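To: Shared Cell Practice list
Date: 9 February 2020
Subject: Re: Draft guidance on tabletop handling trials, sections 4 and 5

Dear members,

The Lemen office thanks the Alvarado site for its comments on the January draft. The relevant part of that message is quoted first and our response follows.

> Section 4.2 asks the operator to confirm a clear work surface before each
> trial. At Alvarado we run up to 300 short trials on a table in one day, and
> the wording leaves us unsure what "clear" means. Is a pen on the table a
> breach? Is a second arm at rest a breach? Our operators have answered these
> questions in different ways and the logs can no longer be compared.
>
> We also ask whether the 200 mm hand distance in 5.1 applies when the arm is
> powered but holding position. The Herkeck checklist, which we used before,
> treated a holding arm as a stopped arm.

On the first point, we agree that the word "clear" should be withdrawn. It was carried over from the rules for fenced cells, where any object outside the program is a fault. Tabletop trials are different in kind. An everyday item may be left on the surface on purpose, and a rule that forbids it would only be ignored.

We propose the term "declared surface." Before the first trial of a series, the operator enters in the log every object within reach of either arm, including pens, cups, tools and loose cable. An object that has been entered may stay. An object that has not been entered must be removed or added to the log before motion is enabled. The declaration holds for the whole series unless something is brought in or taken away.

A second arm must always be declared, together with its state. The permitted entries are "powered off," "holding" and "active." Sites should not use "idle" or "parked," as the returns we have received show that these words mean different things in different rooms.
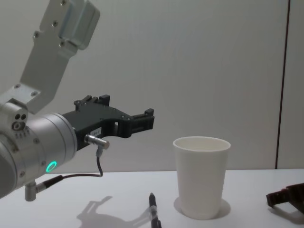 Cables between the gripper and the wrist deserve a separate line in the log. The draft mentioned them only in the annex. Of the 391 stop reports collected for the review, a fair share gave a snagged or pulled cable as the cause, and in most of those the operator had not looked at the cable since the start of the day. The revised 4.4 will read as follows:

4.4 The operator shall inspect the gripper cable and both of its connectors before the first trial of each series and after any stop. The cable shall have enough slack for full wrist rotation and shall not hang below the fingertips in any planned pose. The result shall be entered in the log.

Inspection of the gripper fasteners remains at every 1,000 cycles, as in the draft. Otach asked for a shorter interval. We have no objection to a site setting one locally, provided that it is written into the site procedure.

On the second point, our answer is that the distance applies. An arm that is holding position is under power and may move on the next command, whoever sends it. Status lights on the wrist differ between makers and between software versions, and a light of any color is not to be taken as permission to reach in. Where an object must be set upright or put back by hand between trials, the operator shall first engage the protective stop and confirm it on the control screen. We recognize that this adds time to a long series. Sites that find the delay serious may apply for a variation under section 9, with a written risk assessment for the particular table.

The Herkeck checklist should no longer be used for this purpose. It may be kept for reference where older logs depend on it.

Two smaller corrections have been made. In 5.3, "employee" now reads "operator," so that students and visiting staff are covered. In 5.6, the requirement to wear gloves has been deleted for trials with light disposable items.

Sites are asked to reply to this list with any objection to the wording of 4.2 and 4.4. Please quote the clause number and propose replacement text where possible. Comments on section 6 should be held for the next round, as that section is still being redrafted at Otach.

Standards and Practice Office
Lemen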